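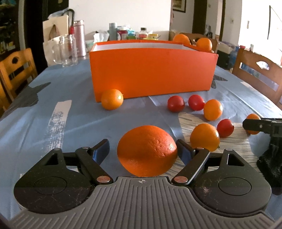 How to Research and Write the History of Your Congregation

Most congregations hold more of their own history than their members realize. The records are often scattered among the church office, the homes of longtime families and regional archives. The steps below are recommended to any congregation in the Bavora area preparing a written history for an anniversary or a change of name.

Before You Begin

Obtain written approval from the governing body of the church. The approval should state who may handle original records and whether they may leave the building. Set a length for the finished work at the same time. A history of 3000 words is suitable for a printed booklet; a summary for the church website should not exceed 40 lines.

Step 1. Locate the Minutes

Session, vestry or council minutes are the most reliable source for dates of organization, building and merger. Note the years covered by each volume and mark any gaps. If early volumes are missing, write to the regional body to which the congregation belonged at the time. A congregation that has changed denomination may need to write to more than one.

Step 2. Examine the Deed

Request a copy of the original deed from the county office. Deeds name the donor or seller, the trustees and the boundaries of the lot. Copy all names exactly as spelled, including spellings that appear to be wrong. The deed for Tzanetos Chapel, for example, gives the name of the chapel in two forms, and both were needed to find its later tax records.

Step 3. Survey the Cemetery

Record every legible marker, row by row, beginning at the gate. February is a good month for this work, when grass and leaves are low. Do not use chalk, shaving cream or wire brushes on any stone.

Step 4. Interview Older Members

Limit each interview to 60 minutes. Ask about services, music, repairs to the building and families who moved away. Have each person sign a release form, and keep the form with the recording.

Step 5. Compare and Draft

Where sources disagree, print both versions and identify the source of each. Arrange the text by date. Changes of name should be given their own section, with the date of the vote and the wording of the motion.

Step 6. Deposit a Copy

Send one bound copy and one digital copy to the Pretemus Historical Library, Stasiten Road, Room 1020. Include a list of the sources used and the location of each original.

Page last revised Thursday, September 25, 2025.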